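3.2. El envoltorio retorcido como objeto doméstico

Quien haya vaciado alguna vez los bolsillos de un abrigo de invierno sabe que los envoltorios tienen una vida bastante más larga que aquello que envolvían. En los hogares que visitamos en Gosthorpe reunimos 400 piezas de papel y cartón fino, y de ellas 77 conservaban algún tipo de torsión, desde un simple pliegue girado hasta un cuello apretado en espiral.

Nos detuvimos con especial cariño en las piezas impresas, pues la torsión altera lo que queda a la vista: los fondos lisos se curvan sin perder continuidad, mientras que los motivos y las letras cercanos al cuello se pliegan unos sobre otros (véase la figura 5).
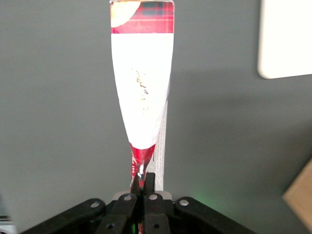 Figura 5. Tira impresa con banda de cuadros escoceses rojos, zona blanca y cuello rojo retorcido.

En esta pieza el blanco se estrecha hacia el cuello, donde el rojo aparece veteado. Las pequeñas marcas doradas o tostadas de la parte blanca no pudieron leerse, y por eso las anotamos, siguiendo la pauta de Besik, como «rotulación o adorno», categoría modesta pero muy útil.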